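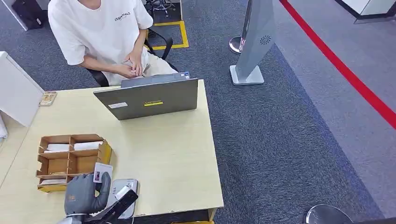 Desks and Small Storage, Second Floor
Posted October 10, 2022

Hiscombe moved its office to the second floor of the Alaoui building in February. The desks came over from the old address, along with most of the chairs. Kanako Ueda and Eugeniusz Borkowska set up the room. This page is meant for staff in the other offices who will get the same furniture next year and have asked what it looks like with somebody working at it.

The floor is dark gray carpet. Yellow tape on the carpet marks out spots on the floor. Please leave the tape down, even where it is starting to look untidy. Grażyna Nowicki has the floor plan and can tell you what any given square is for.

The desks have a pale top with a wood look and no drawers. That was the main complaint at the old address and it is still the main complaint. People keep their bags on the floor and their small things on top. The chairs are black, on casters, with armrests. At the old office the armrests hit the desk edge when you pulled in close, so check the height before you settle on a chair. The lever is under the seat on the right.

Laptops are the regular gray Lenovo ones. If yours has a label on the lid, leave it on. Bronisława Wieczorek uses the labels when she does the equipment list, and a machine without one has to be looked up by serial number.

Trays and organizers

A small wooden tray near the back corner works well for flat things like cards. It takes up little room and can stay put when the rest of the desk is cleared. For anyone with more to sort, there is the brown wooden organizer with four sections in two rows. 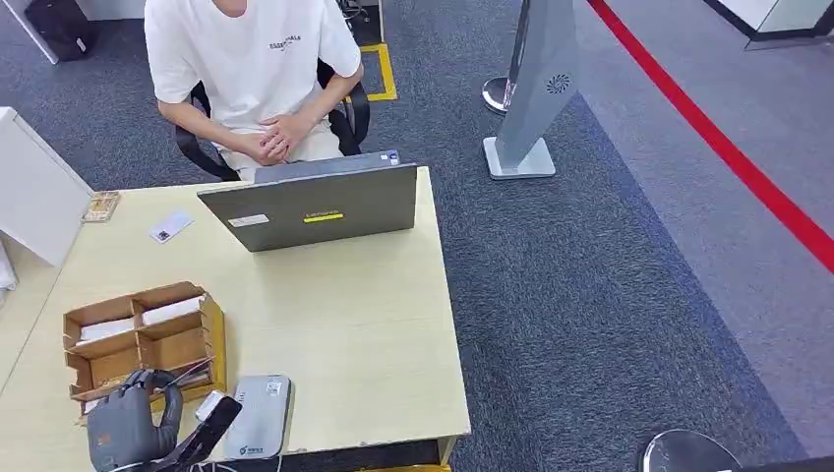 The organizers were bought used from Garnance and show some wear along the edges. We have not refinished them. Folded items and stacks of cards go in the back sections, and the front ones are better left for whatever comes in during the day. Czesław Żak tried it the other way for a few weeks and kept having to reach over the incoming pile to get at his cards.

A few notes on placement:

Left side of the desk for the organizer, if you are right-handed and use a mouse.

Tray at the back, out of the way of your elbow.

Nothing in front of the laptop. You need that space for writing.

White cabinets are shared. What goes inside is agreed between the people sitting next to them, and the list is taped inside the door.

Replacements

Spare trays are in Room 251. Sign the sheet when you take one. Organizers are kept in Room 300 and there are only 3 left, so ask Kanako first. Chairs with a loose armrest should go to Room 504 with a note saying which side is loose. Do not swap a bad chair for one from an empty desk.

We looked at the Flovik drawer units that were suggested in the spring. They fit under the desk but leave no room for your knees on that side, and they were turned down for now. Eugeniusz has one in his office if you want to try it.

This page will be updated when the corner by the windows is finished. Corrections to Grażyna Nowicki, please, including anything in the room numbers.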